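**Shop light flickers after swapping 400 watt metal halide for LED, ballast issue?**

posted by Skukley
Wednesday, October 30, 2024

Replaced one of the 400 watt halides in my shop with a Plurnard LED high bay lamp, the screw-in kind. Box says bypass the ballast. Did that, I think. Works fine for 2 minutes then starts to flicker, then goes off, then comes back. The other fixtures are still on the old bulbs and they're fine. Supply is 277 volts. Bad lamp or did I miss somthing?

**Dinuline**

Sounds like heat. Is the fixture enclosed? A lot of those screw-ins have a driver in the base and it shuts down when it gets too hot. But 2 minutes is quick for that – so check the wiring first. Breaker off, open the box, and make sure the capacitor and the ignitor are BOTH out of the circuit. People cut the ballast leads and leave the ignitor hooked up. It keeps throwing pulses at the lamp and kills the driver. Line straight to the socket, neutral to the shell, nothing else. Also read the label on the lamp, some only go to 240 and you've got 277.

If all that's ok swap it for another one under warranty.

**Cuervo**

just buy new fixtures. did 53 of them at work, never looked back
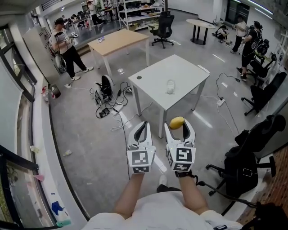
way less wiring to mess with and you get a real dimmer. old sockets are usualy cooked anyway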